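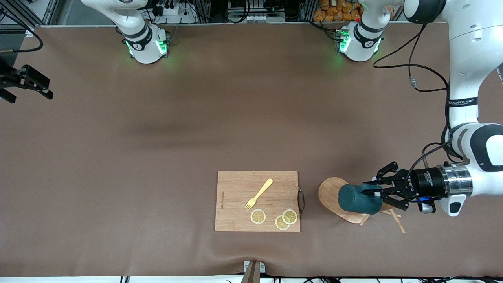 Emrys Llewellyn wrote to me that lemon slices left on a bamboo board make it pale in patches, and he asks how to prevent this. I had the same trouble with mine for years.

Cutting boards and lemon

Cut the lemon on the board, but do not store the slices there. Move them to a plate when you finish. Lemon juice is good against the smell of onion, so a short contact is no problem.

Wash the board by hand with warm water and a little soap, both sides. Never soak it. A bamboo board is glued from many strips, and long water opens the joints. The same goes for a round board with a handle.

Dry it standing on the edge. If your board has a metal loop, wipe also under the loop, where drops like to stay.

Oil it every 2 months with food-safe mineral oil. Leave the oil overnight and wipe off the rest in the morning. My Tisano board was last oiled in May and it became rough like a cat's tongue, so I am not the best example.

Plastic forks do not scratch the surface much. Thin wooden sticks should be dried well before they go back in the drawer.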